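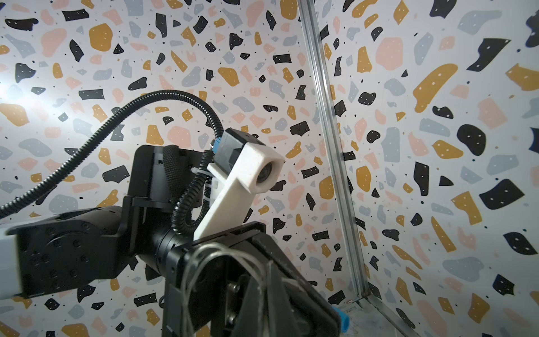 According to Kiprono Mosoti, the smell reached the bakery on Mostyn Street well before any alarm did, and it was strong enough that he turned off his ovens and walked everyone out the back door. His account opens most retellings of the Dusuvgate water main and gas incident, a utility emergency that shut down the center of Dusuvgate in November 2018.

Background
Dusuvgate's downtown gas line was laid in the same trench as the older Mostyn water main, a common money saver at the time. The two pipes ran side by side for 562 feet, passing under the post office, the bakery and the Tridel hardware store. Winter ground movement had already forced one repair to the water main, in February of the previous year.

The incident
A joint in the water main gave way before dawn. Escaping water washed the bedding out from under the gas line, which sagged and cracked near the Tridel loading dock. Firefighters closed three blocks and cleared 216 people from homes and shops. Many of them waited in the school gym, where the kitchen staff put on a truly heroic pancake breakfast!

Gas crews shut the valve at the north end of the street, then found that the south valve had been paved over. Digging it out took most of the morning. There was no fire and there were no injuries, a wonderful result for a small department working in freezing mud.

Repairs
Service came back in stages over 10 days. The gas line was moved to its own trench on the opposite side of Mostyn Street, and the water main was replaced from the post office to the bridge. Engineer Fengying Xie drew up the new layout, including a fine set of valve maps that the town still uses.

Legacy
The town now checks its street valves every spring and marks each cover with yellow paint. Gisto, the local newsletter, printed residents' memories of the day in a special issue, and it makes great reading for anyone who loves small-town history.

See also
Mostyn Street Bridge
Dusuvgate Fire Department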